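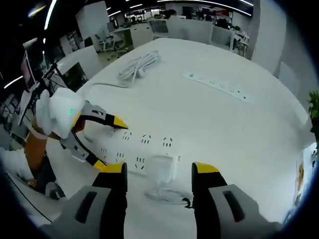
We got to Preltero a little before two in the afternoon. The office is on the upper floor of a building in Ikgate, a short walk from the bus stop, and the front door is on the side street. I went with Yanling Lu and Karine Lapointe. The three of us look after desks and equipment for Plindetine, and we are moving offices in February, so we wanted to see how another company deals with its cables before we pack up ours.

Huiling Song met us and took us around. The floor is open plan, with 38 desks and a big white table that people use for sorting equipment. Work went on as usual while we were there. Huiling told us to keep our voices down near the far desks, where people take calls.

Most of the visit was spent at the table. It had white power strips on it, a coil of white cable looped and tied, and a thin white cable with a plug at one end and a small black connector at the other. That last kind is the one we lose most often at home. Huiling said they lose them too, and that they now buy them in one length only so that any of them will do for any desk.

Their system is simple. Each desk gets one power strip and one bag of cables. When someone leaves or changes desks, the strip and the bag go back to the table and are checked before they go anywhere else. The check covers the plug, the full length of the cable, the switch if there is one, and the sockets. A strip with a crack or a loose socket is thrown out. They don't repair them. Anything that passes gets a small sticker underneath with the month on it.

They had 118 strips on the list at the last count, which is far more than they have desks. Huiling said the extra ones came from a second floor they gave up two years ago. Cuiping Hao keeps the list and she would like to get it down to 80. She has offered the spare ones to a school.

I asked about coiling, as it is the thing our people argue about. Preltero ties every cable over a certain length with a cloth strap, never with tape. The loops are made large and loose, with a short tail left out so you can find the end without undoing the whole thing. Karine tried it and said it was slower than what we do. We timed nothing, so I can't say by how much. Our way is to wrap the cable around the strip itself, and Cuiping said they stopped doing that after too many cables gave out right beside the casing.
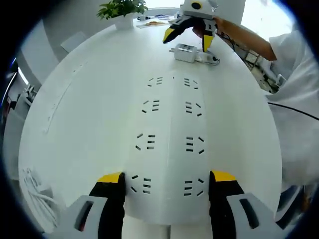
Cleaning was the other thing we talked about. White plastic shows every scuff, and the faint grey marks you get along a curved side are hard to shift. Cuiping uses a damp cloth and a little dish soap on anything that is unplugged, and a dry soft brush for slots and other small openings. She does not spray anything directly onto a casing. Marks that stay after two tries are left alone. Yanling asked if they had thought of buying black equipment, and Cuiping said the price was the same but that black shows dust — and then they would be wiping it every week.

We stopped for tea at half past three. Shanti Ahuja, who planned their last move, joined us and went through what it had cost in cables. They had ordered about 300 new ones from a supplier called Li and used well under half. Her advice was to wait until everyone is sitting at a new desk and then order what is missing. She also said to carry one box of strips over by hand on the first morning instead of putting them all on the truck. On their move the truck was late and for several hours only the desks by the wall had power.

A few things I noted for us:

- Buy cloth straps, two sizes.
- Set aside one table at the new office for sorting, and keep lunch off it.
- Put the check month on the underside of each strip.
- Ask Shanti for her packing sheet (she said she would send it).
- Go through the box under the stairs before we order anything.

The part I am less sure about is the single bag of cables per desk. Preltero can do it because most desks there are set up the same way. Ours are not, and Karine thinks half the bags would be wrong by spring. Yanling wants to try it with one row first.

We left at a quarter past four. Huiling has asked to see our new place once it is set up, and I told her to give us until the end of March.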